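How to Check Whether a Few Companies Dominate Your Index Fund

An index fund can hold hundreds of stocks and still get most of its movement from a handful of them. The check below takes one evening with a spreadsheet and the fund's holdings file.

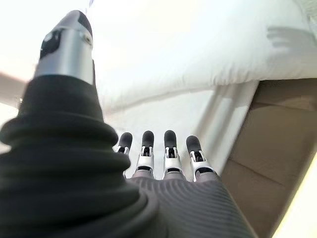
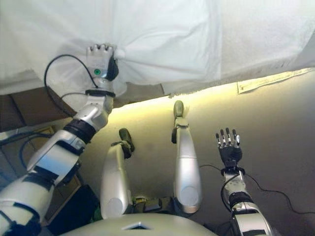
Start with the full holdings list, which the fund manager posts on the fund's page, usually under Documents or Portfolio. Download the complete file. The fact sheet normally shows only the ten largest positions. Open the file and keep four columns: company name, ticker, sector and weight. Check the sector label against what the company sells, too. A maker of humanoid robots with metal and rubbery parts in the hands could be filed under industrials in one index and technology in another, and that changes your sector totals. Save the file with the date in its name.

Step 1. Sort by weight, largest first. If a company has two share classes, add them together before you rank it.

Step 2. Add up the top five weights. My own test case was the Valtetska Broad Market fund as of Mon 21 March, with 186 holdings. The top five came to 26 percent of the total.

Step 3. Keep adding until you pass half of the fund. Write down how many companies it took.

Step 4. Work out the effective number of holdings. Write each weight as a decimal, so that 5 percent is 0.05. Square each one, add up the squares, then divide 1 by the result. A fund with 100 equal positions gives you 100. For Valtetska I got 52, well under the number of names on the list.

Step 5. Repeat for every fund you own, then combine them. Multiply each weight by the share of your money in that fund and add up the companies that appear more than once. Two funds with different names often have the same stocks at the top.

Cash and futures lines can throw off the total. Leave them out, and rescale the remaining weights so they add up to 1.

If the result is more concentrated than you want, compare an equal-weight version of the same index. Look at its fees and turnover first, and at the tax on any sale in a regular account.

I rerun the sheet in May, after the new holdings files are posted. Thanks to Birutė Adomaitis for catching an error in my formula for Step 4.

Ruth Rengifo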